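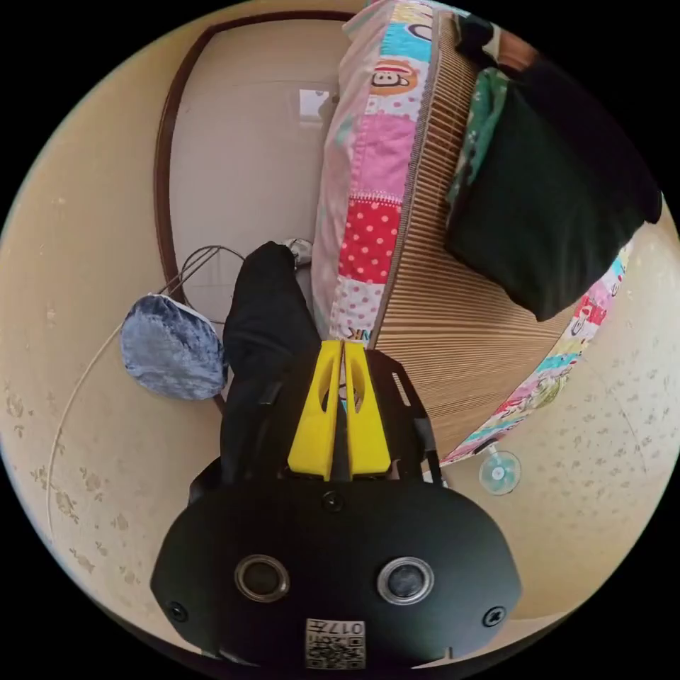 Figure 2. Hand-held gripper, fingers side by side, bedroom site.

3.2 Finger build and home trials

Fingers were made in the shared workshop at Sitlow, housing and bracket assembled at home by the second author. The yellow plates taper to the tip and have a long oval cutout each (Fig. 2). First batch had no cutout. Too stiff, dropped after 19 grasps. Second batch kept for everything reported below.

Bracket is fixed to the black housing, screws on the face, label with QR code near the bottom edge. Label code is logged by hand at the start of each run, a step we forgot twice in June; those runs are left out of Table 3.

Bedrooms were chosen for the soft goods: quilt, pillow, woven mat. Patterned cloth gave the tracker plenty to hold on to, plain walls much less so. Total of 56 runs, 300 grasps. Slips mostly on thick quilting, where the tips ride up over the seam insted of pinching it. Salminen tried rubber tape on the inner faces, wich helped a bit but peeled. Not pursued.

Finger spacing was reset between runs with a card shim, same one throughout. Wear on the tips not measured.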